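Section 4: Refinishing a tabletop with Brellell matte oil

Read this section through before opening the can. The steps apply to indoor tables, desks and counters. For outdoor furniture, go to Section 6.

What you need

One can of Brellell matte oil, two lint-free cloths, a flat sanding block, sandpaper in 120 and 180 grit, and a pair of nitrile gloves. The replacement sanding pad is part number 1029.

Preparing the surface

1. Clear the table and wipe it down with warm water and a drop of dish soap. Let it dry overnight.

2. Sand with 120 grit, using long strokes from one end to the other. Do not press down at the edges.

3. Repeat with 180 grit. Vacuum the dust, then wipe with a barely damp cloth.

Note: If the old finish is a hard varnish, remove it with a stripper first. The oil will not soak in through varnish.

Applying the oil

4. Stir the can with a flat stick for two minutes. Do not shake it. The matting agent settles at the bottom, and a poorly stirred can leaves shiny patches.

5. Pour a small amount onto the cloth and spread it thinly. Work in strips the full length of the table.

6. Wait 15 minutes, then wipe off everything that has not soaked in. Look across the top from a low angle with a lamp at the far end — wet spots show up as a shine.

7. Let the first coat dry for 45 hours. Keep the room above 60°F and leave a window open a crack.

8. Apply a second coat the same way. Darker colors such as Prama 307 may need a third.

Caution: Cloths soaked in oil can catch fire on their own. Lay them flat outdoors to dry, or put them in a metal can filled with water and close the lid. Never leave them in a pile.

Putting the table back in use

9. Light items such as a cup can go on the table two days after the last coat. Set them down and lift them straight up. Do not slide them.

A matte brown top will still show small shifts in tone from one side to the other, depending on the light in the room.

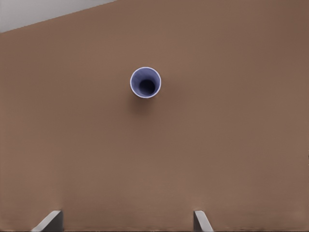 10. Wait a full week before using placemats, table runners or anything with rubber feet. Rubber can mark a finish that has not cured.

11. Wipe up spills right away during the first month. Use plain water only, with no spray cleaners.

Storing leftover oil

Wipe the rim, press the lid down with a block of wood, and store the can upright away from frost. Opened cans keep for 90 days.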